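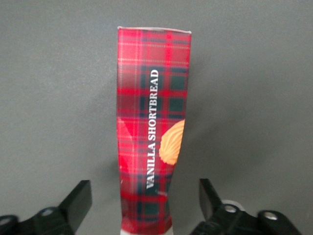 Fig 1. Shortbread carton between the fingers, wrist camera view.

Keeping the Cunico Cell Running: Setup and Maintenance Report
Group 3: Yupin Phromma, Montri Saengthong, Anong Wongsuwan
Supervisor: Mathias Eder
41 shares | 4 comments

1. What we had to do

Take over the Cunico cell from last year's group, get it picking again, write down how to look after it. One arm, one two-finger gripper, a wrist camera, gray table. Last year's notes were two pages and one of them was the parts order. So most of this report is stuff we wish had been in there.

2. State in May

Arm homed OK. Gripper closed unevenly, left finger got there before the right. Wrist camera image was fine but the picks landed off to one side, always the same side. Log had 2,458 cycles on the current finger pads. No record of when the screws were last checked.

3. Fingers

Took both fingers off, cleaned the seats, put them back. Order matters:

- power off at the Trestine box, wait for the light to go out
- left finger first, screws in loose
- right finger same
- close slowly by hand command until the tips touch, then tighten
- paint mark across each screw head
- open and close 15 times, look at the marks

First time we tightened before closing the tips. Had to redo it. Second time good.

Tall boxes are the best check for centering. The carton in Fig 1 is narrow and there is less room on its left than on its right, so you can see straight away which way you need to shift. It's also a bit bowed and has a dent in the side, so don't use the printed edges for measuring, go by the base. We lost an afternoon to that (Montri).

4. Camera offset

The offset file was from the old bracket. Anong redid it with the grid sheet, 98 points, all in one sitting. Saved as offset_new, old one kept in the same folder. If someone bumps the camera you have to do the whole thing again, there is no shortcut we trust.

5. Table check before a run

Fingers wide open, arm at the look position, save one picture. Compare with the last one.
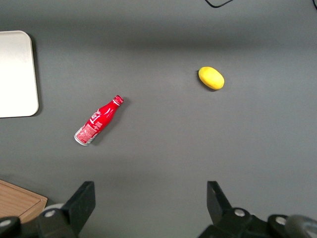
Fig 2. Look position, gripper open. Bottle and yellow object on the table, tray at left.

Things to look at in the picture: both fingers visible, screw heads visible, and any cable. There is a black cable looping in at the top edge in Fig 2. Fine there, but if it comes lower it gets into the reach area, so clip it back. Shiny items like the red bottle give a highlight that moves when the arm moves, and the detector sometimes takes it for an edge. We turned exposure down one step and it got better. Not gone.

6. Results

After the fixes we ran 329 picks over the mixed set. Uneven closing did not come back. The misses we did have were mostly on round things that rolled when the first finger touched. Full table is in the appendix folder, Yupin has the spreadsheet.

7. Maintenance list for next group

Every session: look at paint marks, wipe pads, save look-position picture.
Every month: check finger seats, check cable clips, back up the offset file.
When pads look shiny: change both, never one. Spares are in the Inthanon drawer, second from top.

Still open: noise from the wrist on fast moves. Could be the bearing. We ran out of time. Also the emergancy stop label is peeling.

Comments (4)

Jaruwan Mahawong
Which thread lock did you use on the finger screws? Ours on the Curkance cell keep backing out.

Montri Saengthong
None, just the paint marks. If they start moving we'd try the weak one so you can still get the fingers off.

Mathias Eder
Section 4 needs the height the grid sheet was at. Section 6, put the miss count in the text please and not only in the appendix. Otherwise usable, which I could not say of the last one.

Yupin Phromma
ok will add both tonite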